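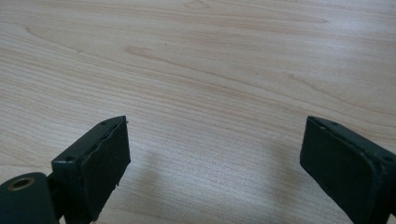
Care of Worktables in the Shared Rooms

Members who use the Stellitz building will find new guidance on the care of its wood-grain worktables posted inside each supply cupboard from Mar 6, 2026. The guidance applies to the ground-floor project room, the Garcia Room and the upstairs study area. It replaces the single sheet issued when the tables were first delivered, which dealt only with spills and said little about daily use.

The tables receive steady wear. According to the room register, members made 2,662 bookings in the past year, and most of them involved work done directly on the tabletops: sorting, cutting, gluing, sewing, repairing small household items and a good deal of paperwork. The surfaces have held up well on the whole. The marks recorded at the last inspection were mostly shallow scratches near the table ends, together with pale rings left by cups and plant pots.

Daily cleaning

At the close of each booking, the person who signed for the room is asked to clear the table completely, brush off crumbs and dust, and wipe the top with a damp cloth, following the direction of the grain. The cloth should be well wrung out. A second, dry cloth is used to finish, with attention to the joints between tables, where water tends to sit. Cloths are kept on the upper shelf of the supply cupboard, and used ones go in the lidded bin beside the door.

Scouring pads, bleach and window cleaner are not to be used on the tabletops. For glue or dried paint, a plastic scraper held at a low angle will lift most of the residue. Anything that does not come away with light pressure should be left in place and written in the room register, with the table number and the nature of the mark.

Tools and equipment

Metal tools and other hard-edged equipment should be lifted into position and lifted off again. Dragging is the most common cause of the scratches noted at inspection. Felt mats are available in two sizes and should be placed under clamps, vises, sewing machines and anything with exposed screws or rubber feet. Certain dark rubber compounds can stain a light surface when left standing overnight, and members are asked to leave no equipment on the tables between bookings.

Cutting is permitted only on the green boards supplied. Hot glue guns and soldering irons must be used with their stands, and the stand must rest on a heatproof tile.

Refinishing in April

The Dradine workshop will refinish 19 tabletops during April. The work will be carried out one room at a time, beginning upstairs, and each room will be closed for 7 days so that the new finish can harden fully. Bookings that fall within a closure will be moved to the Hondside annex at the same hour and for the same fee. Members affected will receive a written notice with directions to the annex and a list of the equipment available there.

For the first month after a room reopens, tablecloths and adhesive tape should not be used on the refinished surfaces. Felt mats may be used as usual.

Questions about the guidance, and requests to reserve additional mats or cutting boards, may be addressed to Siv Ekström at the building office. Printed copies of the full guidance can be collected from the front desk during opening hours, and a large-print version is available on request.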